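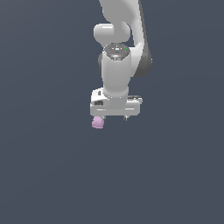 White arm with a dark gray side panel, blue-gray background

Move-in checklist for the Kiani house, Nindstead, with my comments

I do this walk-through every October before the winter renters come, and people keep asking me for a copy, so this is it with all my grumbling left in. The house is up the hill from the harbor at Nernness, with that big wide view over the bay (the listing goes on and on about it, and fair enough, it's gorgeous!). But a view won't tell you if the railing is rotten.

OUTSIDE

Front steps: OK. The third one still rocks a little if you step on the left side. I wedged it, and it needs proper mortar before spring.

Terrace railing: FIX. Two balusters wiggle at the sea end and the screws are rusted right through. Salt air eats everything up here. I'm asking for stainless this time, and I don't care that it costs more.

Terrace drain: OK after cleaning. Pulled out a whole bucket of pine needles, ugh.

Pool gate: OK. Swings shut and latches by itself from halfway open, and from all the way open too. Please try it both ways when you do yours.

Roof tiles, seen from the lane: one slipped over the back bedroom. Called it in.

INSIDE

Smoke alarms: OK, both tested, hall and upstairs landing. New batteries in both anyway.

Carbon monoxide alarm: REPLACE. It beeps when I press the button but the date on the back has passed.

Water heater: OK. It's the Kolness model that came with the house, 40 gallons, and no drips around the relief valve. Thermostat was set way too high (somebody likes a hot shower) so I turned it down and left a note.

Electric panel: OK, but the labels are a mess. "Kitchen" also kills the bathroom light, which I found out while standing in the bathroom. Relabeled in marker.

Balcony doors: the lock on the left one sticks. Dry graphite helped. Don't use cooking oil, whoever did that last year!

Stair light: FIX. Flickers. Could be the switch, could be the fixture, so I'm leaving that to the electrician.

PAPERS

Chimney sweep receipt: in the kitchen drawer.
Pool gate receipt: missing, I've asked the agency in Nindstead twice.
Spare keys: 2 sets, in the lockbox.
Water meter reading: 146, taken at 4 p.m. before I filled the kettle.

Still open: railing, roof tile, CO alarm, stair light, and that pool gate receipt. I'll go back up once the railing is done.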